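My mother-in-law has been asking me since October when she can buy a machine that does the housework. She doesn't mean a vacuum. She has a vacuum, it lives under the sofa and eats her phone charger. She means the other stuff, the picking up and putting away and wiping and fussing that fills a day without anyone noticing it got done.

I always tell her ten years. I've been telling her ten years for quite a while now, so I figured I should put some thought into it before she catches on.

My own test for this is flowers. I worked in a flower shop in Platthorpe all through college, and I still do the tables for people's parties when they ask nicely (or feed me). The most I ever did for one event was 26 tables, and by the end my hands were just going by themselves. Pick up a stem, strip it, turn it, drop it in, nudge it over, next. It's the most ordinary job in the world and I can't explain how I do any of it. So when somebody tells me a robot can do chores, my first question is whether it can put a tulip in a vase.

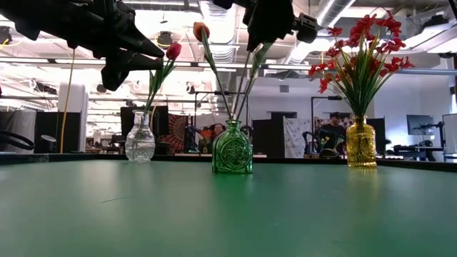 Think about what a tulip stem is like. It's smooth and a little slippery, it's stiff until it suddenly isn't, and if you pinch it too hard it bruises and goes brown by the next morning. Pinch it too gently and it spins in your fingers and the heavy end swings down. I feel all of that before I think about it. Two metal or plastic fingers have to get there some other way, with cameras and motors and a whole lot of practice.

And then there's the glass! I have a friend who fixes packaging machines at Kang, and when I brought up vases he groaned out loud. Clear glass is miserable for cameras, he says, because what the camera mostly sees is whatever's behind the glass. At his plant they deal in cardboard boxes, all one size, all facing the same way, and the line puts out 3600 of them in a shift without getting tired. Ask that same line to handle one box that's been sat on and everything stops until a person walks over.

That's pretty much the whole problem with houses, I think. Everything in my house has been sat on. The towels are never folded the same way twice, there's a fork in the toy bin, and the cat is on whatever you need to pick up. A factory gets to arrange itself around its machines – mine is arranged around two kids and a dog gate.

I did go looking for numbers, because I like a number. Most of what I found was videos, and most of the videos were sped up, which I only noticed because the people walking by in the background were zooming around like a silent movie. One clip had 16 times speed written in the corner in tiny letters. At 16 times speed I look like a very efficient housekeeper too. Slow doesn't bother me that much, though. If something took all night to empty my dishwasher while I was asleep, I'd be thrilled. I'd leave it a snack.

What would bother me is the mess in between. When I drop a stem I pick it up, and it costs me half a second and maybe a bad word. For a machine, a flower lying flat on a table is a whole new job. It has to notice the thing, work out which end is which, get under it somehow, lift it without snapping it, and turn it the right way up again. Fixing your own little mistakes is most of what a chore is, if you watch yourself do one. I tried it with the laundry last night and lost count of how many times I redid a sleeve. 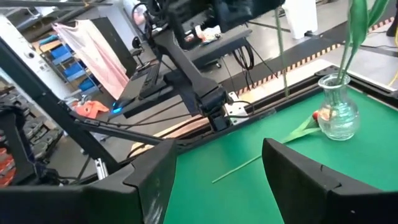 Flora Hepburn wrote to me after my last post to say I'm too hard on them. Her view is that I keep comparing a robot to somebody with years of practice, when I should be comparing it to her husband, who once put roses in a vase with the paper still on. She'd take a machine that gets seven stems out of ten and doesn't sulk. She also asked who decided the arrangement had to look good.

Well, I did, Flora! But okay, fair. I've trained a few teenagers at the shop and the first week was always carnage, and we kept them on anyway.

So I've changed my answer for my mother-in-law a little bit. Shop-floor work, the same part to the same spot all day, yes, that's been here for ages. Sorting and simple packing, getting there. Loading a dishwasher with my actual dishes, I'd say five years and a lot of broken mugs. Flowers I'm leaving at ten. She says she'll wait, and in the meantime could I come over and do the windows.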